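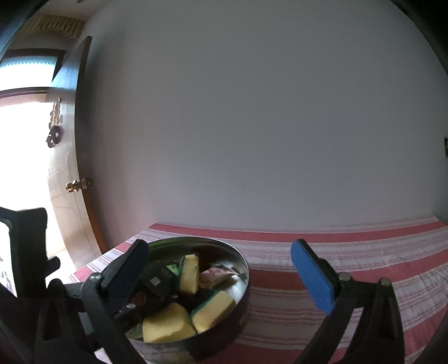 panhandle_jo
Need opinions on sponge storage before I lose it. Right now everything lives in one round metal pan on the kitchen table, cleaning stuff and scraps all tossed in together. Three yellow sponges with the green scrubby layer, pointing every which way, and every time I want one I have to dig around. Our kitchen is 90 square feet so there's no closet, and under the sink is all pipe. Do I get a caddy or what? Saw an Urker one for the counter but it's one more thing to wipe.

dmokes22
Caddy. Done. Mokoena makes a wire one that drains, had mine since March. Pans hold water and then your sponges smell like a pond.

panhandle_jo
they go in after they're squeezed out though

dmokes22
Squeezed isn't dry.

Azadeh Karimi
I disagree with the caddy people. A wide pan is good because you can see whats in it. Mine is an old cake pan and I carry the whole thing room to room. Bathroom, stove, windows, done. Try that with a wire rack suction cupped to the sink. The trouble is mixing stuff. Take the scraps out and keep only what you use every week.

tile_grump
Also don't store food packets in with cleaning stuff. Seen it at my sister's, soup mix next to the bleach. No.

panhandle_jo
ok so I did start pulling things out last night. Got down to the packet with the zigzag edge and the green bottle-looking thing and then the phone rang – so not finished
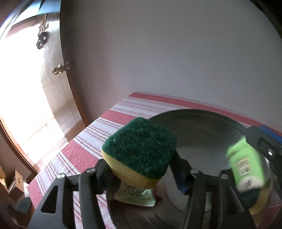

green side up, packet still in the basin

tile_grump
What is that packet?? says PULADA on it

panhandle_jo
its been in there so long I stopped reading it. Going in its own drawer till I sort it out

Müzeyyen Gökçe
Stand the sponges on the long edge, scrubby side against the wall of the pan. Air gets to the foam. Bottles go outside the pan, always, they tip over and leak on everything. I had one empty itself on a 400 thread count pillowcase I was using for rags. Long story.

dmokes22
or – hear me out – a caddy

Azadeh Karimi
lol. How many sponges are you using at once anyway? I keep one out and the rest in the package.

panhandle_jo
one for dishes, one for the stove, one for I don't even know. I cut a corner off the stove one so I can tell but it wears down and they all look the same again

Müzeyyen Gökçe
Cut a bigger corner. Or switch the stove one to a different color, Flarkham sells pink

tile_grump
pink ones shed. stay with yellow

panhandle_jo
ok keeping the pan for now, green container goes on the windowsill, scraps in a bag. dmokes I will look at the wire thing but no promisses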